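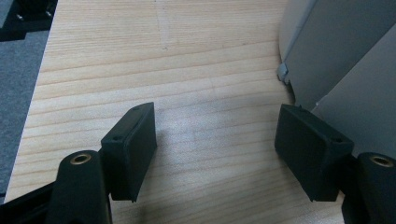

The delegation of the Prunley Institute visited the province of Lidora in February to study how a regional government that draws 55 percent of its budget from natural gas is preparing for lower receipts. The visit lasted four days and was made at the invitation of the provincial assembly. Meetings were held at the assembly building, at the gas terminal in Flaneck, at the Gilani Center for Public Finance and at two town halls inland. The opening session, at a light-colored wooden tabletop in the Gilani Center, was given over to the province's accounts for the past five years and to the terms on which members of the delegation could quote from them. It was agreed that published figures could be cited freely and that remarks by serving officials would be attributed only with their consent.

The delegation was led by Sinéad Mac Mathúna, senior fellow for resource economies. She was accompanied by Omid Shojaei, who covers public budgets, and Azadeh Hosseinzadeh, whose work concerns labor markets and youth employment. This report was prepared from their notes and has been read for accuracy by the host institutions. The judgments in it are those of the Institute.

Background to the visit

Lidora began exporting gas in quantity a generation ago. Revenue reaches the provincial treasury by two routes: a royalty paid on each shipment and a yearly transfer from the national government, which is itself tied to the export price. In good years both rise together, and in poor years both fall. The province has few other sources of income. Property tax is low and widely unpaid, and there is no local tax on business profits.

During the last period of high prices, the provincial government raised public wages twice, extended fuel and bread subsidies to all households, and began building a ring road, a hospital and a covered stadium. The hospital has opened. The ring road is complete along its eastern half. Work on the stadium stopped when prices fell and has not resumed.

Protests over unpaid allowances took place in three inland towns in the following winter. They ended after the assembly voted emergency funds, which were met by drawing down the reserve. The reserve now stands well below the level set by the province's own rules.

Meetings at the Gilani Center

The Center's director, Farhad Khosravi, opened with a review of the reserve fund. The law that created it requires deposits whenever the export price is above a set mark. In practice, the assembly has voted to suspend the deposit in most of the years when it fell due. Mr. Khosravi described the suspensions as legal and properly recorded. His concern was that each had been presented as a single exception, and that no one had been required to report on the total.

He asked the delegation to look closely at the wage bill. Public employment has become the main form of social support in Lidora. Young people with a degree expect a post in a ministry or a school, and families plan on it. The waiting list for such posts is kept by the provincial labor office. Under the present hiring freeze, 44 names were taken from it last year, all of them for health posts at the new hospital.

Ms. Hosseinzadeh asked whether private employers had been able to take on any of those waiting. The Center's staff replied that there had been some movement into retail and transport, mostly without contracts. A person who accepts a formal private job loses their place on the list. Many therefore prefer casual work, which leaves their standing untouched. The delegation considers this rule to be among the simplest to change and was surprised to find that it does not appear in any of the reform papers supplied before the visit.

The afternoon session dealt with banking. Two state-owned banks hold most deposits in the province, and a large share of their lending goes to contractors paid by the treasury. When the treasury pays late, the contractors fall behind and the banks extend the loans. Mr. Shojaei asked to see the figures for loans extended more than once. The Center does not have them. A request has been made to the banking regulator, and the Institute will publish the reply if one is received.

The terminal at Flaneck

The delegation traveled to Flaneck by road on the second morning. The terminal lies on a flat stretch of coast beyond the old fishing harbor, and entry is through a single gate with a security post. Visitors were issued helmets and escorted by the deputy manager for operations. Photography was not permitted inside the fence.

The terminal employs 400 people directly. Management stated that most come from the province, though senior engineering posts are still filled mainly from the capital and from abroad. A training scheme for local technicians was started and then halted when its grant ran out. The workshop built for it remains in use for staff refresher courses.

The deputy manager spoke plainly about output. The older fields are in decline, and the volume passing through the terminal has fallen in each of the past three years. New drilling has been approved on paper, but no contract has been signed. Foreign partners have asked for changes in the tax terms, and the national energy ministry has not given its answer. Until it does, the terminal is planning on the basis of present volumes with a modest decline.

The delegation also called at the Flaneck town hall, where the mayor's office raised the question of the local share. Under current law, none of the royalty is reserved for the town that hosts the terminal. The town council has asked for a fixed portion to be spent on drainage and on the coast road, which carries heavy traffic from the plant. The request has been before the assembly for two sessions.

The assembly

On the third day the delegation was received by members of the budget panel of the provincial assembly. Its chair, Shahab Nouri, set out the government's program, which has three main parts: a gradual end to general fuel subsidies, a cash payment to poorer households, and a sale of shares in the provincial cement company.

Mr. Nouri acknowledged that the cash payment should come first and that the register of households needed for it is incomplete. In one inland district, a trial of the register covered 1000 households. Errors were found in the recorded size of families and in addresses, and a second round of visits has been ordered. He declined to give a date for the subsidy change and said that he would oppose any step taken before the register was sound.

Opposition members attended part of the session. They argued that the program asks the public to accept higher prices while leaving the treasury's own contracts closed to view. They have proposed that every contract above a set value be published within a month of signature. Mr. Nouri said he had no objection in principle. The proposal has not been put on the order paper.

The delegation asked both sides how they would respond if gas prices recovered. The answers were less clear than on other points. Several members said that arrears to teachers and contractors would have to be paid first. Two said that work on the stadium should be completed.

Observations

The Institute found officials in Lidora well informed and, in most cases, willing to discuss difficult matters. The data shared by the Gilani Center were of good quality. The gap lies between the analysis available and the decisions taken by the assembly, where spending has followed the gas price closely for many years.

The following points were conveyed to the hosts in the closing meeting:

The reserve fund law should require a yearly public statement of all suspended deposits, including the running total.

Persons who take formal private work should keep their place on the public employment list for a fixed period.

The household register should be checked by a body outside the treasury before any cash payment begins.

The state banks should report repeated loan extensions to contractors as a separate item.

The Institute takes no position on the sale of the cement company, whose accounts were not made available in time for the visit.

Mr. Khosravi has accepted an invitation to present the Center's work on the reserve fund at the Institute's spring seminar. Azadeh Hosseinzadeh will return to Lidora later in the year to conduct interviews in the inland towns, and her paper on the employment list will be issued separately. The Institute thanks the provincial assembly, the Gilani Center and the management of the Flaneck terminal for their time and assistance.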